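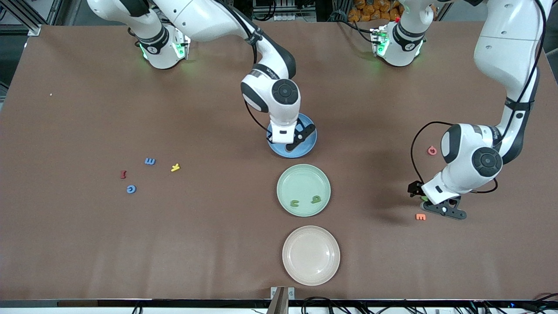 Nelli Ojala
Founder and head teacher, Nakitcombe Evening School

About us

Nakitcombe is a small evening school for adults. Reading, spelling, everyday math, and a bit of letter writing for people who want it. We started in one borrowed room over a shoe repair shop and now have 7 rooms on Strobel Street. Still over a shop, different shop.

Who comes here? Grown-ups who left school early, or went to school in another language, or just never got along with spelling. Bus drivers, grandparents, a baker who has to leave at eight every night and gets the last page to take home. Youngest right now is 19. No entrance test. You come in, have coffee, read a page with one of us or don't, and we find you a group.

How classes run

Groups are small. Two evenings a week, an hour and a half each, break in the middle. We use real stuff — leases, bus timetables, recipes, the letter from the dentist. Bring your own mail if you want help with it. Plenty of people do and it makes for a better lesson then anything in a workbook.

Math is the same idea. Pay stubs, paint for a bedroom wall, splitting a bill. Long division only if somebody asks, and every term somebody asks.

Spelling group is the loud one. Door stays shut.

Teachers

I taught second grade for a long time before this. Eylül Bilgin runs the beginner reading groups and the Saturday-style long sessions we do in August, when the regular timetable stops. She also wrote most of our handouts, so if you like them tell her. If you find a mistake in one tell me, I'll pass it on gently.

Everyone else teaches one or two evenings and has a day job. We train new teachers ourselves, a full term sitting in before they take a group.

What it costs

Reading and beginner spelling are free. Everything else is 123 dollars a term, paper and books included. Can't manage that, say so at the desk, we'll work it out and you won't be asked to fill in a form about it.

Library

551 books on the shelves in the hall. Short novels, large print, cookbooks, a lot of westerns. Borrow what you like, no due dates. We would love more westerns, the good ones keep walking off.

Finding us

Strobel Street, side entrance, green door, up the stairs. Elevator is round the back — ring the bell and wait, it's slow. Desk is open from four in the afternoon. Phone gets answerd after that too, before then leave a message and say your number twice please.

New groups start every term. You can join in the middle of one, people do.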